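Two-arm sorting cells -- what are your house rules?
Posted in: Safety and Good Practice, February 2018

peiyu_f
We've been writing up bench rules for our jar sorting cell and I'd love to compare notes! Ours fit on one sheet so far. Bins touch the same line at the front of the table. Nothing else lives on the table. One arm per bin at any moment, and the other waits above rim height until the first is clear.
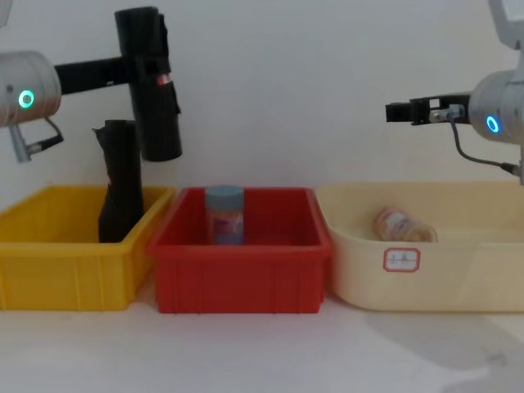 The rule I'm proudest of is the colour one. Yellow, red and cream always stand in that order, left to right, and the program sheet uses the colour names too, so whoever takes over a shift can read it straight off. We did 771 picks last month without a single swapped bin.

kazimiera_w
Lovely tidy bench. I'd argue with colour names, though. One of our operators is colour-blind and we went over to big numbers on the front of every bin. Takes five minutes with a marker.

peiyu_f
Ooh, good point. The cream one has a label on the front already, so we could do the other two to match.

Iveta P
Can I be the awkward one? "One arm per bin" isn't strict enough. At Setura we lock the whole middle zone, so if either arm is over the centre bin the other stays on its own side. Slower, yes, but a reach that's fine for an upright jar can be a bad one for a jar on its side.

kazimiera_w
Disagree -- you lose half the point of having two arms. Rim height plus a decent gap has been plenty for us.

Iveta P
Depends how tall your grippers are! Measure from the lowest fingertip, with the tool fitted, and write the figure on the sheet.

peiyu_f
Adding that one tonight. Does anybody re-check it after a finger change, or only at the start of a shift?

Iveta P
Both. And initial it.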